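## 4. Grasp selection under partial occlusion

### 4.1 Problem setting

The planner receives a segmented point cloud of the bin and returns a ranked list of grasp candidates, each consisting of a gripper pose, a finger opening and an approach vector. The perception stage is the one described in Section 3 and is treated as fixed. We are concerned only with what happens between the arrival of a segmented cloud and the dispatch of a joint trajectory to the controller.

Two properties of bin picking make this step harder than picking from a flat surface. First, the walls remove a large part of the approach space. A grasp which is sound in terms of contact geometry may be unreachable when a finger or the wrist would have to pass through a wall. Second, the arm itself hides part of the bin from a fixed viewpoint while it is working. A planner that waits for a clear view before each decision wastes the time spent withdrawing the arm, whereas a planner that works from an old view may act on poses that are no longer correct.

Earlier work at Stollow dealt with the second problem by returning the arm to a home pose after each pick (Tejada and Onu). The method is safe but slow. Moulin instead kept a persistent scene model and updated only the visible part. We follow the second approach and add an explicit age term for each object hypothesis.

### 4.2 Candidate scoring

For each object hypothesis *i* we sample 40 grasp poses along the long axis of the fitted box. Each pose *g* is given the score

 S(g) = w_c C(g) + w_r R(g) − w_a A(i)

where *C* is the clearance between the finger volume and all other occupied cells, *R* is a reachability measure taken from a precomputed map, and *A* is the age of the hypothesis, measured in perception cycles since its surface was last observed. The weights were set by hand on a separate set of bin layouts and were not changed afterwards.

Clearance is computed on a signed distance field that includes the bin walls, the neighbouring bin and the clamps. Leaving the clamps out of the collision model was a mistake in our first version – the planner proposed wrist poses that were valid with respect to the bin but not with respect to the fixtures on its rim.

Objects that touch each other need separate treatment. When two fitted boxes lie closer together than the finger thickness, candidates whose fingers would enter the gap are removed before scoring. The remaining candidates usually lie near the free ends of the blocks. Figure 2 shows a layout with both kinds of object: a red block close to the front wall, apart from the others, and a red and a green block lying with little or no gap between them. 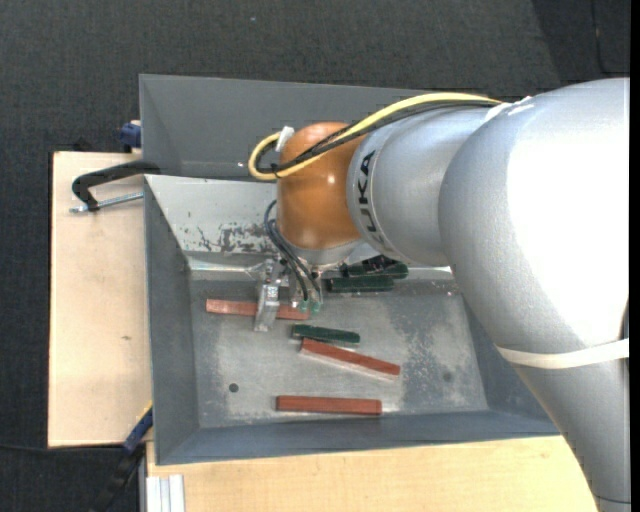 **Figure 2.** KUKA arm with its gripper over the test bin. One gripper finger passes over the middle of the uppermost red block. A green block near the back wall is partly hidden in the shadow under the arm.

### 4.3 Handling of stale hypotheses

An object that is hidden by the arm is kept in the scene model at its last observed pose. Its age increases by one with each cycle, and its occupied volume is inflated by a fixed margin per cycle up to a limit of 10 mm. The inflated volume is used for collision checking only. Grasp poses continue to be sampled on the original box, so that a stale object becomes harder to pass but is not given a false shape.

Once the limit is reached, the object is withdrawn from the candidate list. It remains an obstacle. If no other object can be grasped, the planner requests a retreat motion and a full update. In practice this bounds the number of retreats by the number of objects that are both hidden and last in the ranking.

We considered a probabilistic pose estimate in place of the fixed margin. Pop and Vlad report good results with such a filter on the Brosach data, but their cycle time is longer than ours and their objects are not in contact. Contact makes the pose errors of neighbouring objects dependent on each other, and a filter that treats each object alone does not capture this.

### 4.4 Timing

The planner runs in its own process and shares the distance field with perception through a double buffer. Scoring is stopped after 100 ms and the best candidate found so far is returned. Candidates are visited in order of hypothesis age, so an early stop favours objects seen recently. Trajectories are then checked at full resolution before they are sent to the controller, and a candidate that fails this check is dropped without rescoring the rest.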